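Section 3. Laying out the play kitchen table

Please read this section before you put any small pieces on the table. The Camivwood guide uses the same names for the pieces as the parts list, 17 in total.

1. Wipe the table top with a soft cloth and let it dry.

2. Place the round plate near the top of the table. Lay the ketchup bottle diagonally on it, with the white cap toward the lower left.

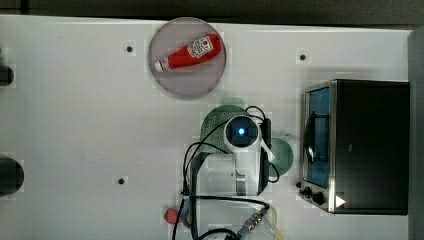 3. Check that the bottle lies fully inside the rim. If it rolls, turn it a little until the label side holds it.

Note: the screw holes in the top must stay open. Do not fill them with paste.

4. Put the green colander on the table, below the plate. Keep the toaster oven on the right, and leave free space for its door.

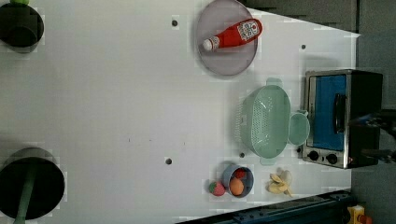

5. Take the small bowl or cup and put the orange fruit in it, together with the red piece. The strawberry stays outside, on the left.

Caution: the play food is not for eating. Do not leave it near a warm oven.

6. Compare your table with the layout.
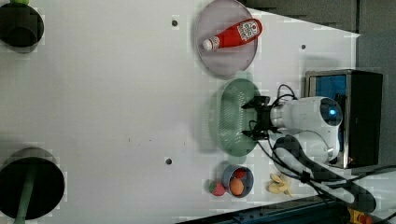 Fig. 3: Plate with ketchup bottle, green colander, and cup with the strawberry at its left.

For missing pieces, write to Marietjie Hlongwane and give part number 452.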